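Home | Projects | Screenings | Staff | Contact

Making and Showing a Short Documentary About Eels: Project Report
Panagiotis Tsolakis, second year, Film and Media Practice
11 Jan 2018

Our brief was to make a short documentary on a local subject and put it in front of an audience that wasn't our parents. We managed the first part. The film is called Up the Nastomeck and follows the eels that live in the river of that name, or did until we turned up to film them.

Shooting took place in November, when eels have the good sense to lie in the mud and do nothing. In five days on the bank below Pornstead we recorded a great deal of brown water. The underwater housing was borrowed from the department and let in a teaspoon of river on the first morning, so most of the footage below the surface comes from the angling club's tank at Dillosmont. The film says so in the captions. They are small captions, but they are there.

The best thing in it is the interview with Mr Okeke, who has fished the weir for 38 years and dislikes eels personally. We had planned to use one minute of him. The finished cut uses eight.
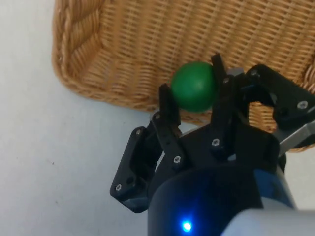
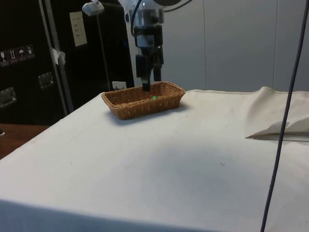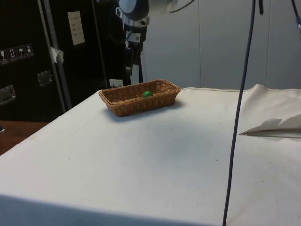 The wicker basket and the green ball.

Editing took longer than shooting, mainly because Mr Okeke never finishes a sentence and it is hard to cut into a man who won't stop. I made a paper edit first, as taught, then ignored it. The river sound is real but was recorded at a different weir on a windier day. Our tutor noticed at once and asked whether the eels were in a gale.

The screening was in the hall at Pornstead, which has 858 seats and was built by people with high hopes for Pornstead. We should have asked for the side room. The audience sat well apart, like strangers on a bus, and a dry joke in the narration doesn't travel far across empty seats. Mr Okeke came and laughed loudly at himself – this helped.

The feedback forms were kind about the interview and firm about the brown water. Several people asked for more eels. One asked for fewer, but I know his handwriting.

If I did it again I would film in summer, test the housing in a sink and write the narration after seeing the pictures. I would keep the title. The club has asked for a copy to show beside the tank.

Related items
Booking the Edit Rooms
Sound Recording Outdoors: Notes for Second Years
Project Report: A Night on the Dillosmont Ferry
Past Screenings at Pornstead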